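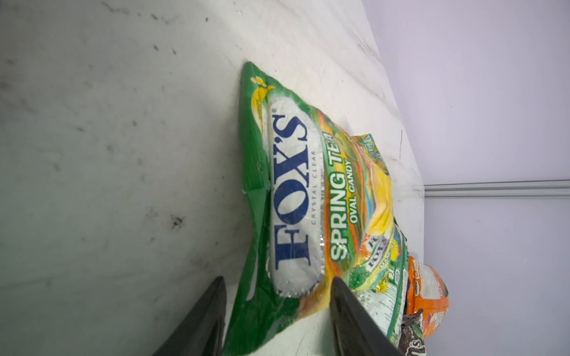

How should you keep bagged sweets once they're in the house, in the cupboard or out on a shelf?

Keep them somewhere cool and dry, out of direct sun, and leave the bags sealed until you want them. Once a bag is open, fold the top over a couple of times and clip it, or tip what's left into a jar with a lid that fits properly. Boiled sweets dislike steam more than anything, so the shelf over the kettle is a poor spot for them.

The snack corner at Odine

Last updated: March 31, 2023

Hello, and welcome to the snack corner, which has been my pet project for most of March and which I've talked about so much at home that I've been asked to put it on a page instead. So here we are! Odine is our shared workroom above the shops on Ellow Lane, and for as long as I've been coming the sweets and crisps have lived in a drawer with the spare batteries and somebody's tape measure. They deserved better. I had a budget, a free wall and a few long evenings, and I do love a sorting job (my sister says I alphabetised the tinned soup when I was nine, and I'm afraid it's true).

The sweets

The big green, white and yellow bag on the white table is Fox's Crystal Clear in Spring Tea, oval candy, and I can't resist that patchwork of colours along the lower part of it. I have a weakness for shiny packets, I always have. The smaller Fox's bag is tucked partly underneath.

I'd never have picked a tea sweet for myself. My gran kept fruit drops in a tin in the car, the sort with the powdery sugar that got all over your gloves, and to me that was what a boiled sweet was and there was no reason to go looking further. Then a bag of these came round one afternoon and I had one, and then I had another one on the stairs, and by the time I'd got to the bus stop I was wishing I'd taken a third. I like them best with a mug of something plain. Rey, who sits by the window and has opinions on most things, thinks they want a biscuit alongside, and we've agreed to leave it there.

The savouries

Further over on the table there's an orange packet with SAVOURS on the side, for those of us who go the other way at four o'clock. I'm a sweet person until I've had a long day and then suddenly I'm very much a salt person, and I suspect most people are the same, so I've tried to keep the two sides even when I do the shopping. If you look in the corner and it's all toffee, do tell me, I get carried away.

The table itself is white and has its share of scuffs. I did think about painting it. I had the tin out and everything, and then I remembered how many people put hot mugs and toolboxes and bicycle helmets down on it in the course of a week, and I put the tin back. It's a good solid height for sorting things out on and that's what I use it for: everything out of the shopping bags, big packets to the back, little ones where they can be seen, anything with a nearby date right at the front.

The wall

Now, the wall was the part I fretted over. I wanted something that would hold packets upright without hiding them, and I wanted to be able to see at a glance what was running low, so solid boxes were out. I spent a silly amount of time measuring. The gap I'd set my heart on was 62 centimetres and I kept finding things I liked that were a finger's width too long. In the end it was the Drirketa catalogue that had what I was after, page 444, after I'd folded down the corners of most of the pages before it.

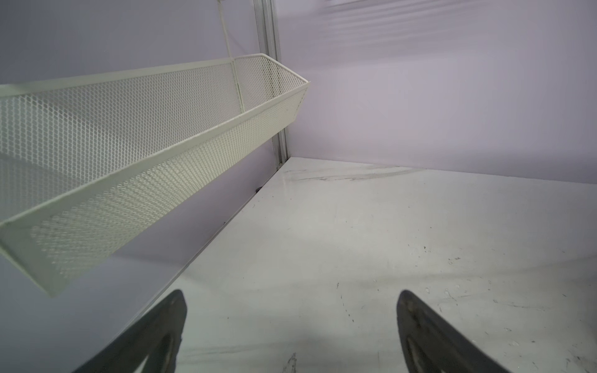
Metal with lots of little holes in it is a lovely thing for a job like this. Crumbs and sugar don't sit about in it, the light comes through, and a damp cloth once a week does the rest. I went for off-white because the pale lavender of the wall is such a gentle colour and I didn't want to shout over it. I did wonder about yellow for a while, something nice and cheerful, and I'm glad now that I slept on it. The packets bring plenty of colour with them.

A long narrow trough does want a bit of thought when you fill it, I will say. Large bags like to slump forwards and take their neighbours with them. What I do at home, in a wire one by the back door, is stand the biggest packet at one end, flat against the back, and work along from there, with the small ones in front like the short children in a school photograph. Leave a hand's width free so that people can get a packet out without the whole row coming along too. And please don't cram the last one in! I know it's tempting when there's only one left in the shopping bag, but it ends up crushed and then it's always the last to go.

A few bits and pieces

The kitty is in the blue tin, and change is welcome. The cupboard key is on its usual hook, on the loop of green string. If there's a sweet or a snack you'd like to see, write it on the pad by the sink and I'll have a look for it when I'm next in town, though I can't promise anything very exotic, as I'm going by what I can carry on the bus. Mint requests have been noted. There are a great many mint requests.

I'm still looking for small labels that will stick to painted metal and come off again cleanly. If you've used some you liked, leave me the name of them on the pad too.

Yasmine Amrani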